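Erst die Kabel, dann der Code
Ein Meinungsbeitrag von Nadhirah Purba

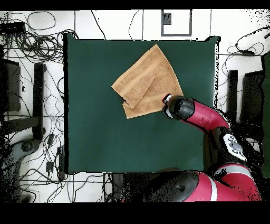 Ein Tisch, ein Tuch, ein Arm

Seit Februar betreue ich bei Trimier eine kleine Zelle, in der ein Roboterarm Handtücher faltet. Wir nennen sie Garum, den Namen hat meine Vorgängerin gewählt und ich habe ihn nicht geändert. Viele Besucher fragen mich nach der Software. Nach dem Tisch fragt selten jemand, und nach dem Boden fast nie. Ich möchte hier die Meinung vertreten, dass wir über die falschen Dinge sprechen, wenn wir über solche Anlagen sprechen.

Ein Handtuch ist für eine Maschine ein schwieriger Gegenstand. Es hat keine feste Form, und nach jedem Griff liegt es anders. Deshalb muss alles, was um das Tuch herum ist, möglichst gleich bleiben. Unser Tisch ist dunkelgrün und matt, und das Tuch ist hellbraun. Wer die Farben zum ersten Mal sieht, denkt vielleicht an Geschmack. Für mich gehören sie zur Einrichtung, genau so wie die Schrauben am Sockel.

Was am Boden liegt

Meine Kollegin Sólveig Ragnarsson und ich streiten oft über die Kabel. Neben dem Tisch liegen sie in Schlaufen auf den weißen Fliesen, dazwischen kleine Stecker und Adapter. Sie meint, eine Versuchszelle darf so aussehen, weil man jede Woche etwas umsteckt. Ich verstehe dieses Argument, aber ich teile es nicht mehr. Im letzten Quartal hatten wir 40 Stunden Stillstand. Davon gingen 20 auf lockere oder vertauschte Stecker zurück, also die Hälfte. In dieser Zeit haben wir am Programm gesucht, Werte verglichen und alte Versionen geladen. Der Fehler lag aber am Boden.

Zwei Dinge verlange ich seitdem. Jedes Kabel bekommt an beiden Enden ein Schild, und wer etwas umsteckt, schreibt es in das Heft, bevor er den Raum verlässt. Das erste ist zur Hälfte erledigt. Das zweite funktioniert am Vormittag gut und nach 17 Uhr schlecht.

Pflege ist auch Arbeit

Im Projekt Jurano, zu dem unsere Zelle gehört, wird der Fortschritt in gefalteten Tüchern gemessen. Für das Reinigen der Fingerspitze, für das Nachziehen am Sockel oder für eine neue Kalibrierung der Kamera gibt es keine Spalte in der Tabelle. Ich halte das für einen Fehler der Planung. Wenn Fasern vom Frottee an der Fingerspitze hängen bleiben, greift der Arm schlechter, und in der Statistik sieht es aus, als hätte das Modell etwas verlernt. Dann schreibt jemand aus der Leitung eine besorgte Nachricht, und ich hole ein Tuch und etwas Alkohol.

Auch beim Tiefenbild bin ich inzwischen streng. Glänzende und schwarze Teile am Arm geben oft keine brauchbaren Werte zurück, und an den Kanten entstehen Löcher. Man kann das später herausrechnen. Mir ist lieber, man prüft es vor der Schicht mit einem leeren Durchlauf und notiert, wo die Daten fehlen.

Die Firma Bach, die uns bei der Montage geholfen hat, rechnet die Wartung von Anfang an in das Angebot ein. Damals fand ich den Preis zu hoch. Heute würde ich ihn unterschreiben und dazu noch ordentliche Kabelkanäle bestellen. Sólveig hat schon gesagt, dass sie dagegen stimmen wird.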